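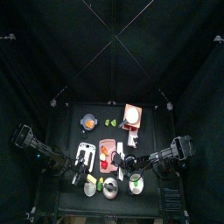
How long can treated water stay in the Jesora tank before it has to be replaced?

Six months, if the tank is sealed and kept out of direct sunlight. Write the fill date on the tank label.

## 4. Filling the tank for emergency storage

1. Close the drain valve and check that the Tellilow filter cap is hand-tight.
2. Rinse the tank with 2 gallons of tap water. Drain it fully.
3. Fill to the 100 line with drinking water from a city supply.
4. Add the treatment dose printed on the Kartha packet. Do not double the dose.
5. Fit the lid and turn it until the arrow meets the mark.
6. Wait 30 minutes before drawing any water.

**Note:** Lids stamped 1685 fit the older tank only. For the current tank, use lid 1691.

**Caution:** A full tank weighs over 800 pounds. Place it on a ground-level concrete floor before filling. Do not move it while it holds water.

**Caution:** Do not fill from a well or stream during a flood. The filter does not remove fuel or farm chemicals.

Drain and refill every March and September.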